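Keeping the Folding Cell in Shape

The carton cell at Wadmont gets its checkup at 6 in the morning, before the first flat boxes go down. It is a small setup: one arm, one two-finger gripper, a wrist camera and a table. The company bought it from Kotberg, and the shop's own technicians look after it.

The checkup starts with the gripper. A technician wipes both fingers, closes them on a gauge block and reads the gap on the screen. If the two fingers don't meet the block together, the left one usually gets the blame, and usually it's a loose screw at the base. The tips are changed after 400 hours of running, sooner if a thumbnail catches on the edge.

Then comes the camera. Cardboard dust settles on the lens cover and softens the creases in the picture, and the Drisik software that finds the fold lines needs those creases sharp. The cover is cleaned with a dry cloth – no sprays – and the arm is sent to 11 fixed poses to see whether the camera still agrees with the joints.

The table matters more than people expect. The cell was first tuned on a plain gray surface, and the software did well there and poorly everywhere else. Wadmont now runs it over printed tops too, scuffs and all, and leaves the marks where they are. Of 44 trial placements in April, the software located the main panel in 43. The miss was a box with a bent side flap.

Cables come last. The wrist cable is held by a Belay clip that has to be loose enough to slide and tight enough not to snag. Most of the downtime this year came from that clip. A spare hangs on a hook by the controller, next to the hex keys.

By 7 an unfolded box is on the table, plain side up, and the arm is brought over it with the fingers apart.
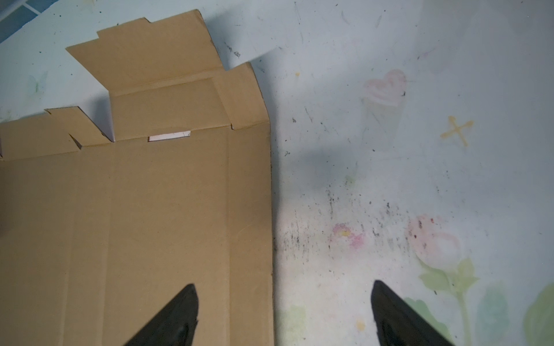 How often should the camera be recalibrated?

Once a month is enough for a cell in daily use, and again any time the gripper or the camera mount has been taken off.

Contact the editors | Copyright Shop Floor Monthly | Back to top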